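Speaker notes: Dating old frames by the rear dropout
Oğuzhan Sönmez, August 4, 2018

Slide 1. Title. Give name, say the talk covers BMX frames only. Questions at the end, except on serial numbers, which can be asked as they come up.

Slide 2. Why the dropout. Paint gets redone, decals get replaced, forks get swapped. The rear dropout is welded in and rarely touched. Most repairs I see are at the head tube or the seat stay bridge.

Slide 3. Edeck frames. The first run used a stamped plate with an open slot. The second run used a thicker plate, cut, with the edges left square. Measure plate thickness with calipers at the lower edge, away from the axle nut marks. Take three readings and use the lowest. Paint build-up will throw the number off, so scrape inside the slot if the owner agrees.

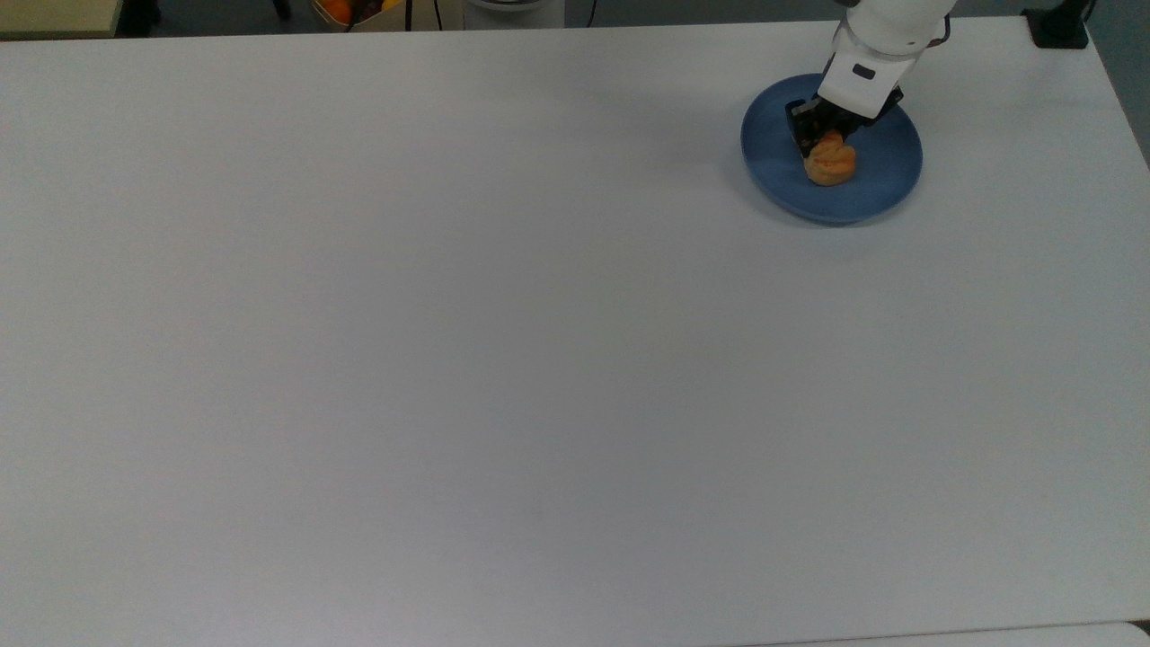 Slide 4. Slot length. Longer slots came in when riders started running smaller gearing and needed more room to set chain tension. A long slot on a frame sold as first run means either a replacement dropout or a wrong date. Check the weld bead on both sides. Factory beads on the Edeck are short and even. Replacement beads usually run past the end of the tube.

Slide 5. Pirkier. No plate change across the whole production, so the dropout will not date these. Use the serial. The prefix is the batch and the last 3 digits are the frame within the batch. Batches were 100 frames until December of the second year, then 400. A frame number above 100 therefore puts it in a later batch. Pause here, people write this down.
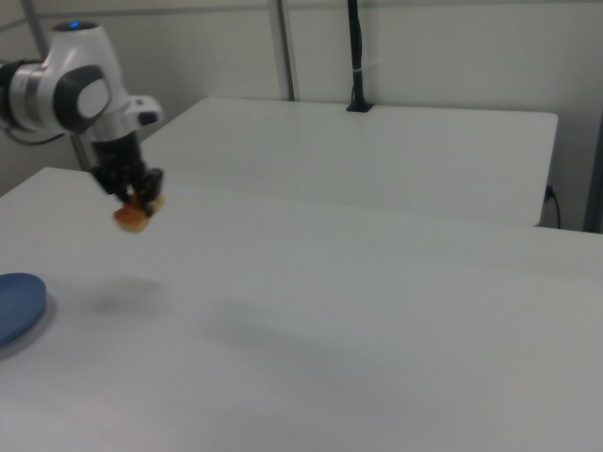
Slide 6. Castillo. Two dropout shapes, used at the same time, depending on axle size. Do not treat the larger one as newer. Both drawings are on the handout.

Slide 7. Refinished frames. Stamps fill with powder coat. Use a raking light first, then a pencil rubbing on thin paper. Avoid wire wheels, which take off the shallow stamps on the Jallus frames completely.

Slide 8. Record sheet. Plate thickness, slot length, axle size, serial as stamped, bead notes. Write "not legible" where a character cannot be read. Do not guess.

Slide 9. Questions. If asked about values or prices, refer them to the swap table in the hall.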